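Notes from the toy kitchen

Mar 5, 2024

I have a degree, a mortgage and a decent chair, and I spend my days teaching a robot arm to play house. Toshio Kinoshita got me into this. He said Koria needed someone patient for the demonstration work, and I took that as a compliment.

The target is 3,000 episodes. We are at 1,851. An episode is one short task, done start to finish with a person driving the arm, and then the kitchen gets put back and you do another. Pot into the sink. Pot out of the sink. Lid on the counter. I have now moved more toy cookware than most four-year-olds.

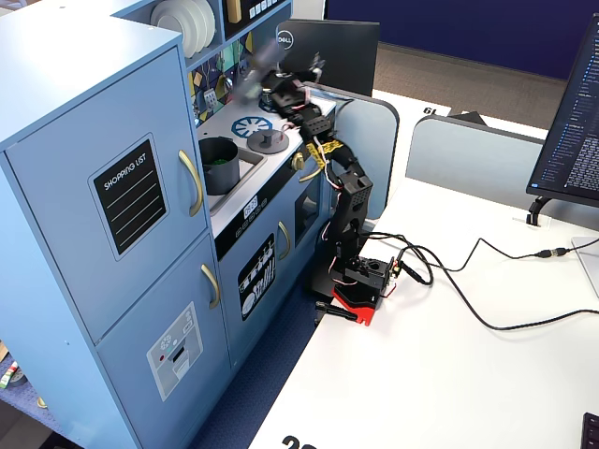

The arm over the stove, green food in the pot.

My first 22 episodes were thrown out. I had been driving like a show-off, taking the same tidy path every time, and the policy trained on them could do exactly that path and nothing else. Shift the pot a little and it grabbed at the air with great confidence. So now I vary things on purpose: different starts, different layouts, a slow approach, a slightly dumb approach.
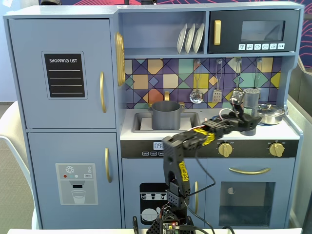 Photo: Tatsuya Ikeda

Tatsuya keeps the task list, which we call Flomach for reasons that predate me. Yesterday he added 11 new entries, all of them about lids. I asked what was wrong with the old lid entries. He said the arm kept letting go too early — and then he looked at me, the person who had been letting go too early.

It copies everything, you see. I hesitate before I close the gripper, and the trained version hesitates too, in the same spot, with no idea why. It's like hearing your own voice on an answering machine.

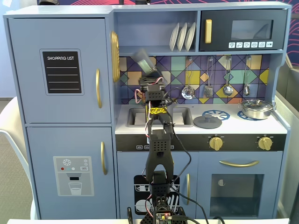
Photo: Tatsuya Ikeda

We should hit the target by September if the wrist servo holds up. Toshio is already talking about drawers. The toy kitchen at Shibata has drawers, apparently, and he went over there and came back with a look on his face.

Lids again tomorrow.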